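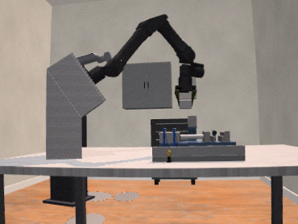 Guides › Arm kits › Simulator

Setting up a first pick in the Nondard sim bundle
Updated Mar 20, 2024

Quick one, because the manual that comes with the bundle is 124 pages and most of it is licensing. If you bought the Nondard arm kit with the Tefera simulator add-on you can get to a working pick before the hardware shows up. I did mine in January while the real arm was stuck in customs. Worth doing.

What you need

- Nondard kit licence key (on the packing slip, not in the email)
- Tefera installed, plus the bench scene pack
- 4 GB free, more if you keep recordings
- A mouse with a wheel. Trackpad is miserable for this.

The Droleck gripper add-on is extra, $65 when I bought it. You can follow along with the stock gripper but the offsets will be different.

1. Load the bench scene

File, New from pack, Bench with fixture. You should get the arm on its grey pedestal at the left of the white table, fixture on the right. If the arm is lying through the table you loaded the floor-mount version. Close it, don't try to fix it, start over.

Save under a new name right away. The pack scenes are read only and it only tells you so when you go to save an hour later.

2. Check the units

Settings, Scene, Units. Millimetres. Mine opened in inches for some reason and I lost half an evening to it. Change it before you touch anything else, switching later does not convert the waypoints you already made.

3. Get the arm into a ready pose

Jog by joint first, not by XYZ. You want the elbow up high and the forearm coming down steeply toward the fixture, like an upside-down V. Gripper pointing straight down, fingers close together, and hanging well clear of everything on the table. Doesn't have to be pretty. It does have to be high.

Watch the elbow near the wall cabinet. Collision checking is off by default and the arm will happily go through the doors without a peep. Turn it on – Scene, Collisions, All bodies.

Save the pose as HOME. All caps, the sample scripts look for it.

4. Set the tool offset

Tool tab, pick your gripper from the list. If it's not there, rescan the parts folder. Then check that the tool point sits between the tips of the two fingers. Mine came up inside the wrist and every move after that was too low. Drag it down or type it in, whichever.

Save. Reload the scene. Check it again. First version of the bundle forgot tool offsets on reload and I'm not convinced they've got it completely fixed.

5. Pick a target

Start with the small yellow cylinder in front of the fixture. It's standing on the tabletop, out in the open, so you can come at it from above. Leave the blue rods and the white cylinder alone for now, too much close by to bump into.

Click the yellow part, then Make target. A little set of axes pops up on it. If the axes are on the grey base block instead you clicked the wrong thing, zoom in and go agian.

6. Three waypoints

- Above: over the target, fingers open, with plenty of clearance
- Grip: straight down from Above, same X and Y
- Lift: copy of Above, fingers closed

Use linear moves for the last two. A joint move from Above to Grip swings the gripper sideways on the way down and you'll clip the base block. Ask me how I know.

Put HOME at the start and the end.

7. Run it slow

Speed slider to the bottom. Press play and keep the mouse over Stop. If you get error 414 it means a waypoint is out of reach, nearly always because of the units thing in step 2. If it stops dead partway with no error, that's a collision, look for the part that's gone red.

If the part slides out of the fingers, go to the part's properties and raise the friction one notch. Don't crank it to max, then it won't let go.

8. Export

File, Export, Controller program. Leave the Ploltico box unticked unless you've actualy got their controller – it changes the file format and the Nondard box won't read it.

Is the add-on worth buying?

If your arm's already on the bench, maybe not. Jogging the real thing is quicker to learn on. If you're waiting on shipping, or sharing one arm with a class, yeah. The scene pack is decent and the recordings are handy for showing people what you're up to. Help menu is thin. Support answered me the next day, both times, no complaints there.

Not covered: the place move, and picking off the rail. Place is just the same three waypoints with the fingers the other way round. The rail one I'm still fighting with, will post when it works.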